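Section 3. Picking up and putting away

So can it do chores yet? My short answer, after 196 tries at the Pendine fruit pickup, is "some of them, if you're patient." Fruit on a cubby shelf is the one I'd start with.

1. Set a few pieces of fruit on the open shelves, one to a cubby.
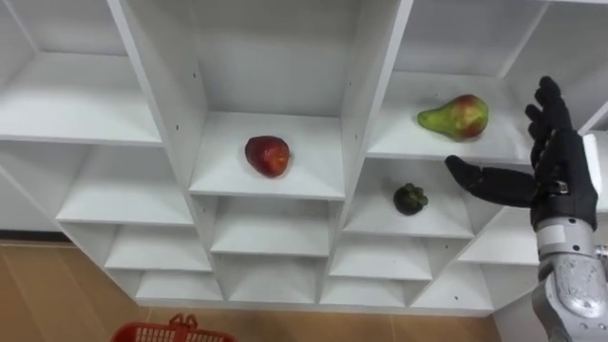 Leave plenty of elbow room around each piece -- I crowded mine at first and regretted it. Then load the Trosto profile.

2. Give the basket to one hand and keep the other free for reaching. Check the cables before you start.
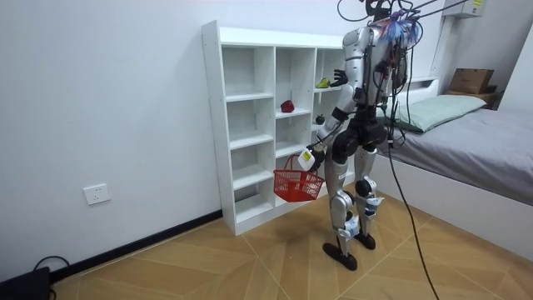 3. Run the pick at slow speed.

Caution: stay out of arm's reach, and keep the stop button in your hand.

Note: apples are a nice first target, and I like to give the grip 2 seconds to settle before any lift. 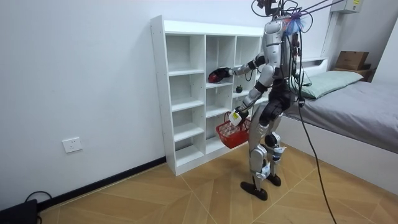
Skulto wrote in to say slow speed is too slow, and that a kid would have the whole shelf cleared by then. Fair enough! I still wouldn't skip it.

4. If the grip looks good, let it go on to the basket. If it doesn't, press Hold and go back to step 3.

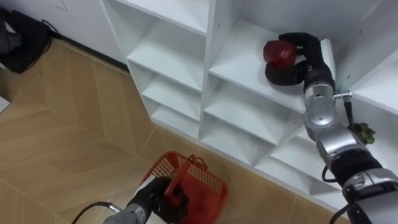

Posted by Cavalcanti, 8 December 2021

Laundry is in the next section, and I'm a lot less cheerful about that one.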